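The Green Pot

12 shares · 3 comments

1.

My aunt left Somolcombe in February with two suitcases, and the pot stayed with me. She said on the telephone that it was too heavy for the bus. I think she wanted me to eat soup.

In those days I ate bread over the sink. The room had a white wall, a dark gray table and one window which looked at the Gittins bakery. I paid 400 a month for it, and 60 more for heating. I put the pot on the left side of the table, where her chair used to be, and for one week I only walked past it. It was green like sage, round and wide, and it looked to me like a small patient animal.

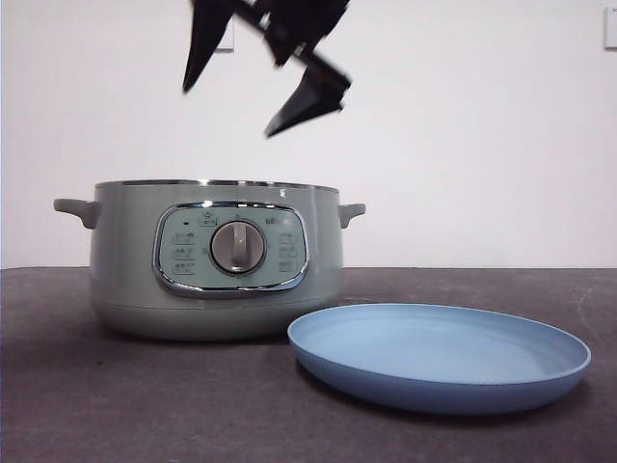 2.

On Sunday I telephoned her in Brundano.

"How much water?" I asked.

"Until it looks right," she said.

I took 800 grams of potatoes, two carrots and an onion that had already started to grow. I cut them badly. Then I sat down opposite the pot and listened. First there was nothing, and after some time a little knocking began, as when a neighbor does not want to disturb you.

The soup had too much salt. I ate two plates of it, with the telephone lying beside me, and my aunt told me about her new kitchen, the curtains, the price of butter.

"Is it still on the table?" she asked.

"Yes."

"Good. Leave it there."

I washed my plate and put out the second one for morning.

3 comments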